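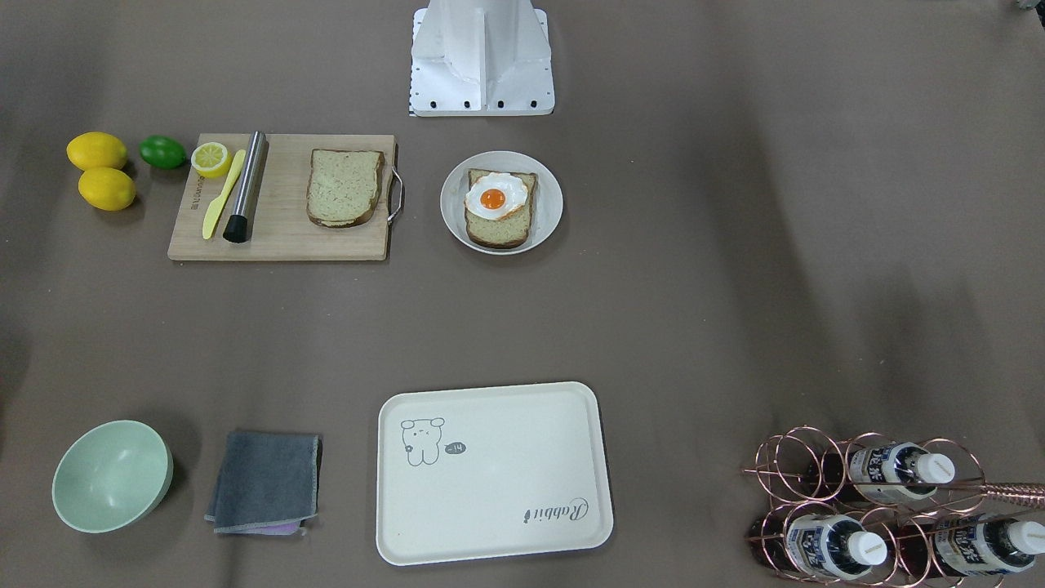

The breakfast table at the Westum workshop, with the base of the two-armed robot at the back.

Westum workshop teaches kitchen robot by remote control

A robot at the Westum workshop is learning to put together a simple breakfast by having people do it first, through its own arms.

The project is run by Worine, a small automation firm that moved into the building in February. Its two-armed machine, which the staff call Tan, is steered by an operator who holds a pair of hand controls. Each movement the operator makes is copied by the robot and saved. The saved runs are then used to train the software that is meant to move the arms later without help.

Worine has recorded 887 runs at the breakfast table so far and wants 1393 before it starts the next round of training.

"You can write down how to serve a piece of toast, but you will leave most of it out," said Charito Tagle, who leads the recording work. "It is faster to show it."
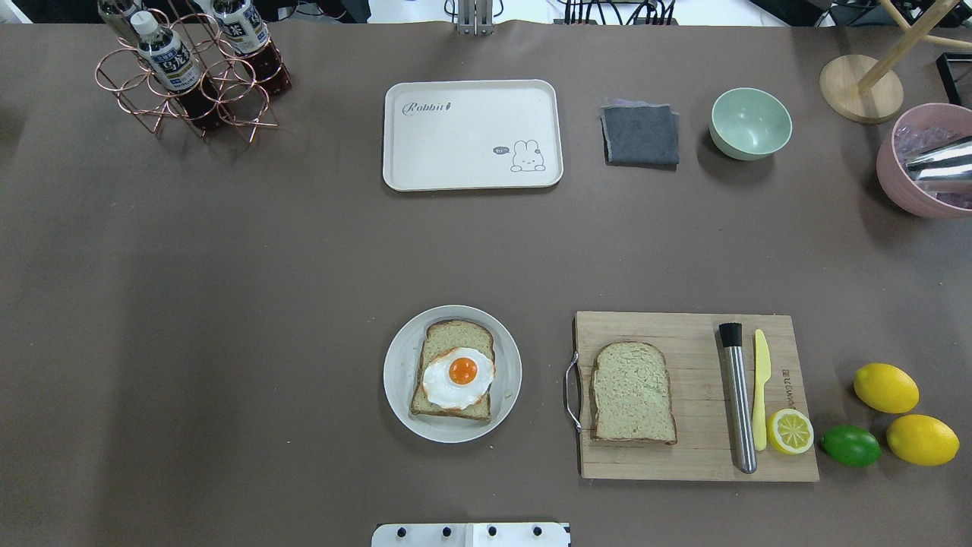 Birger Sundqvist

The table holds a fried egg on bread, a cutting board with a second slice, lemons, a lime, a serving tray, folded cloths and a rack of bottles. Operators are given a short task at the start of each run, such as moving the plate to the tray or setting the butter knife beside it. They can take whatever path they like as long as the job is finished.

That freedom is part of the plan. Five people doing the same task will reach for the plate in five ways, Tagle said, and the software needs to see more than one of them. Early runs were all recorded by a single operator, and the robot had trouble whenever an item was not where that person liked to put it.

Benjie Yap joined as an operator after nine years in hotel kitchens. He said the hardest part at first was slowing down.

"In a kitchen you grab and go," Yap said. "With the controls, if you rush, the robot rushes too, and that goes in the recording. I threw out most of my first morning."

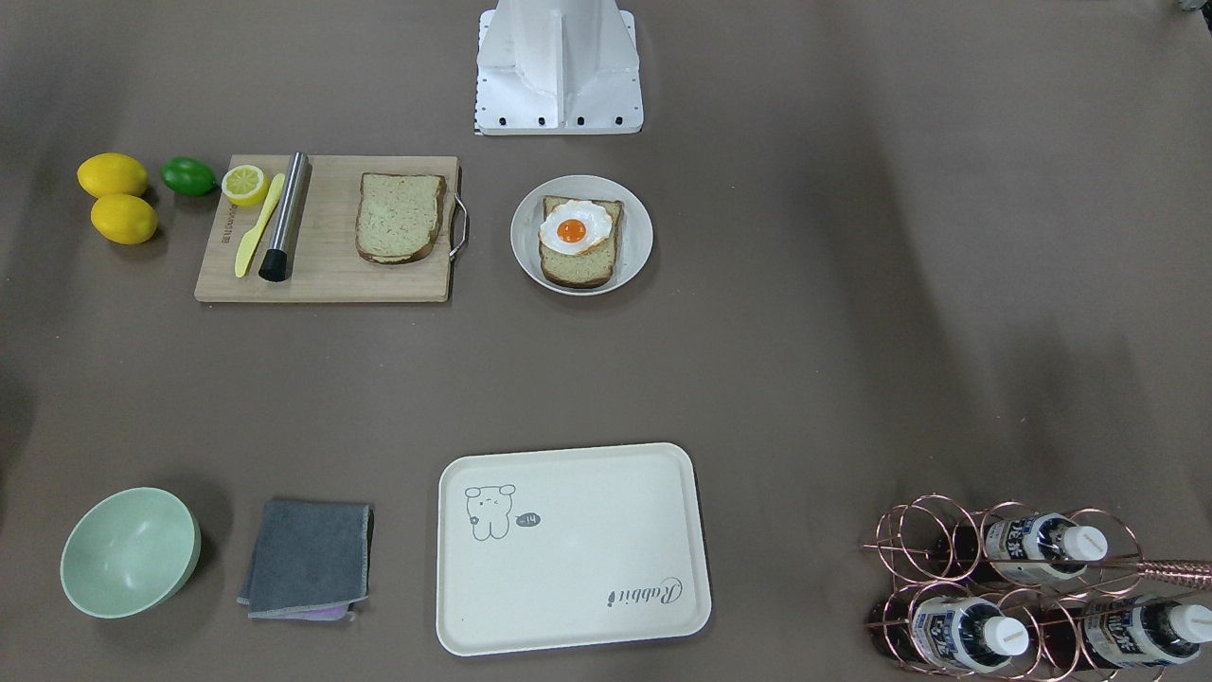

New operators now practice for two days before any of their work is kept. They start with the cloth, then go on to the bowl and the tray. Bread comes later — it is light, it bends, and a grip that is fine for a lemon will crush it. The muddler and the knife are left for last, as both are thin and lie close to the board.

Eamon Ní Chonaill, who checks the recordings, said a run is dropped if the operator stops partway for too long or bumps something that was not part of the task. A small slip that the operator fixes is kept. The software also has to learn what to do after a poor grip, he said, and a perfect run does not teach it that.

Views from several angles are saved with each run, including one from the wrist, which takes in a small patch of the table at a time. Ní Chonaill said he often goes to the wrist view first when he wants to know why a grip failed.

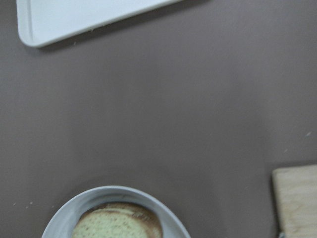

What comes next

Worine plans to move on to a second set of tasks once the breakfast runs are done. Those will involve both arms at once, with one holding the cutting board while the other works on it. The robot will not be cooking. All of the current tasks are about picking up, moving and setting down.

The hand controls are made by Trovasex, which has lent the workshop 4 pairs. Sang Tạ, an engineer there, said the company is working on a lighter version after operators complained of sore wrists toward the end of a shift.

The workshop will take on more operators this spring. No background in robots is needed, and training is paid. Those interested can ask at the Westum front desk before 4 in the afternoon.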